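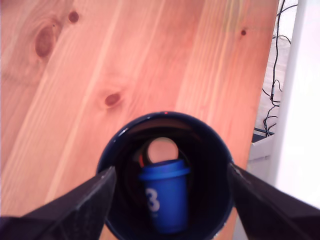

1/ How Kollstead went from making rowing shoes to making running shoes, for those who asked after my last thread.

2/ The company started in Grenbridge as a repair shop for club rowers. Most of the work was footplates and straps. The shoes were a side job, made in two sizes and sold over the counter.

3/ The rowing shoe had a stiff sole and a wide toe. Coaches liked it because crews could share a boat without swapping parts. It never sold much outside the county.

4/ The first running shoe was called the Nondley, after the hill road behind the shop. It used the same wide toe with a softer sole. The first batch was 377 pairs. The left and right tongues were cut from different material – you can still tell an early pair that way.

5/ Rashidi, a bag maker, bought the company 6 years later. They kept the Grenbridge workshop for 3 more years and then moved the sewing to their own plant. The rowing shoe was dropped in the move.

6/ Under Rashidi the logo changed from a plain K to the slanted K on the heel. A lot of sellers list slanted K shoes as "original Kollstead". They are later shoes. Fine to run in, but don't pay the early price.

7/ The Nondley has been reissued twice. The first reissue kept the wide toe. The second one is narrower, so go up half a size if you are used to the old fit.

8/ The golf shoe is a separate story and I don't have good dates for it yet. I have a March catalog with it on the back page, and the one before that doesn't list it.

9/ If you own a rowing pair with the box, please send me the number on the end label. I am trying to work out when the labels changed.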